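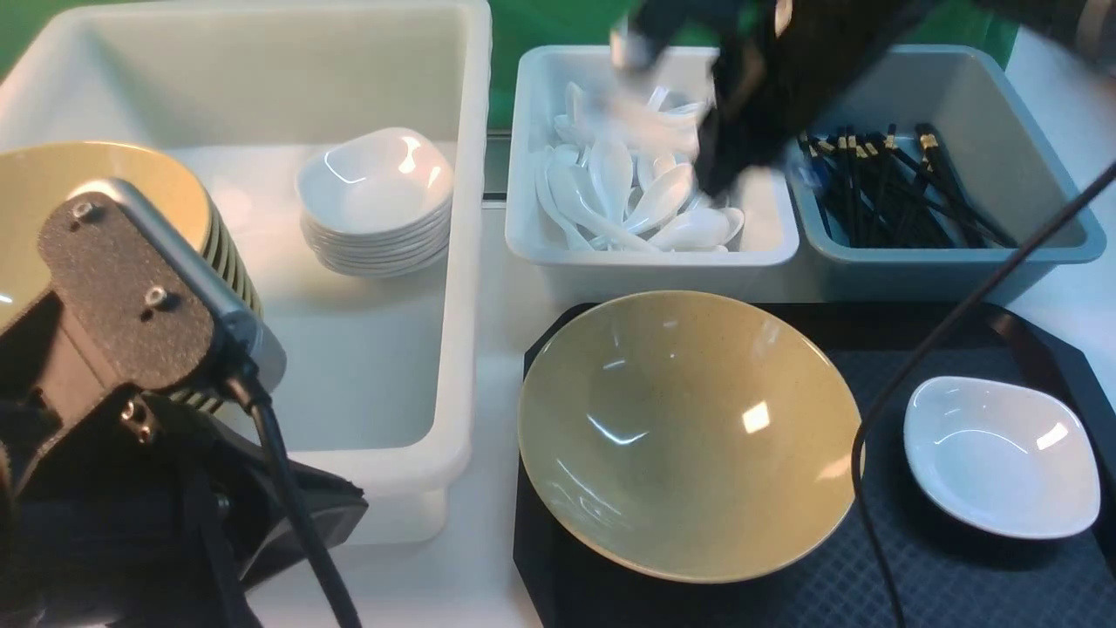

Photo: Aarne Pitkänen / Requena

Tableware sorter and packer, part time

Requena rents bowls, plates and small tableware to noodle shops and caterers. We need one person to sort returned sets into bins and lay out place settings for checking. The post is open from January. Hours are 30 per week, with a Monday start at the Hindutura storeroom.

Duties

Sort mixed returns by type: soup spoons, chopsticks, square dishes, plates, bowls. Stack dishes and bowls in the large tub. Spoons may lie in any direction in their bin. Set aside any piece with a chip or crack and log it on the Rondader sheet. 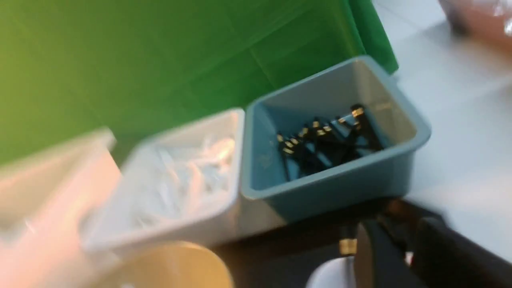
Returns vary from week to week, and a full delivery can reach 290 settings. Each type keeps its own container, and the order of the containers on the bench stays the same for all shifts. The light blue bin, for example, stands directly next to a white one, and the two are not to be swapped. New sorters learn the order in the first 2 shifts.

Check settings are made up on the dark mat: one large speckled bowl, one soup spoon, one square dish.

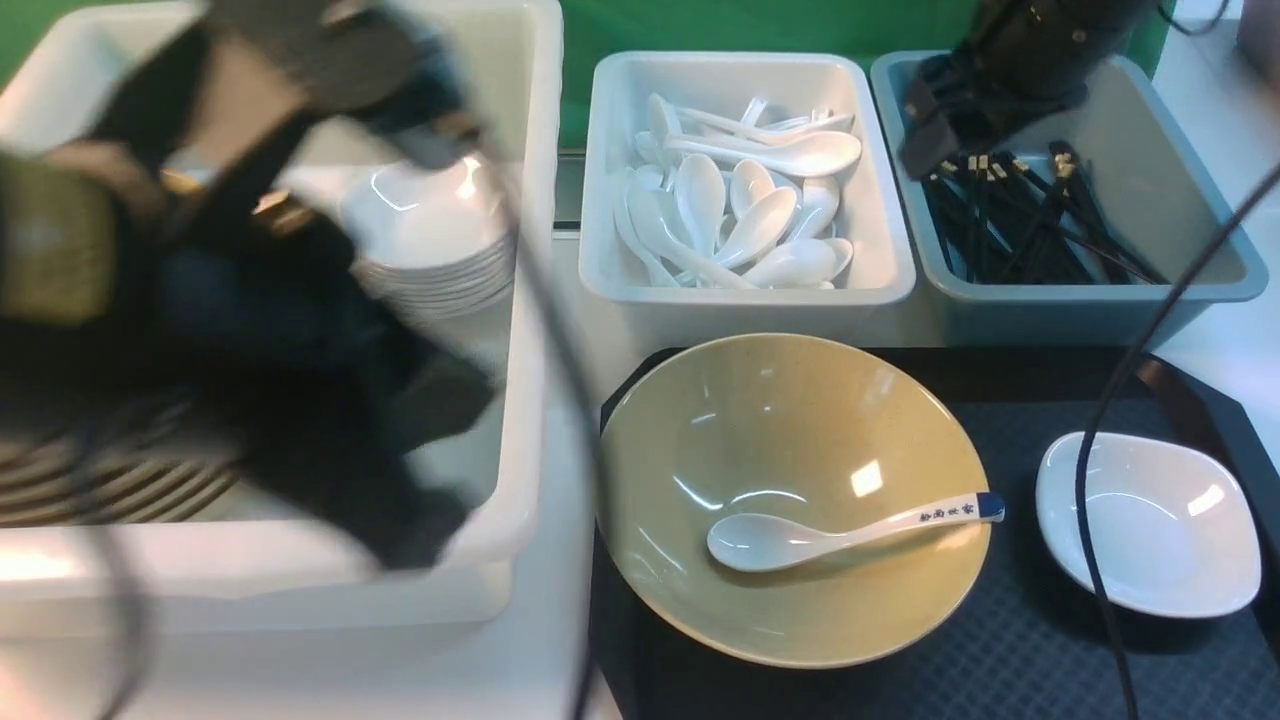 Requirements

Able to stand for a full shift and lift full tubs. Careful handling of ceramics. Basic written English. Stockroom experience is useful but not required.

To apply

Write to Aarne Pitkänen at Requena, quoting reference 1051. State the hours you can work.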